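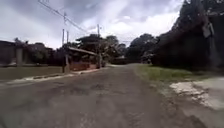 # Illstead outdoor chores set: README

May | by Suqin Feng
Filed under: Robotics > Field Data

Can a machine do the outside jobs yet. Sweeping a lot, pulling a bin to the curb, walking a parcel up the street. Short answer, not really. Driving part is OKish, the chore part isnt.

## What's in it

- 2000 clips, street and paved lots
- 5 chore labels: sweep, haul, deliver, pick litter, patrol
- surface tags: patched asphalt, pothole, grass verge, broken concrete, loose grit

Potholes get their own tag, don't merge with "patched". Hanyu Fan did the second pass on labels.
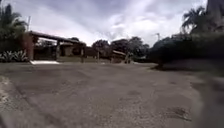 Dimitrov Lab / Outdoor Mobility Team

Lots are harder than they look. Stains and dark patches get read as holes, small pale stones get read as litter. Sweep planner (Dritier, v4) still stops for both. No fix yet, Zhiqiang Tang has the branch.

## Known problems

- overcast sky, low contrast at the hedges and tree shade
- curb edge is chipped, the curb mask has gaps
- haul labels are thin, use teh other four first

## Use

Research only. Ask Shaohua Fan before you share the raw clips. Splits are in /splits, old ones in /splits_old, ignore those.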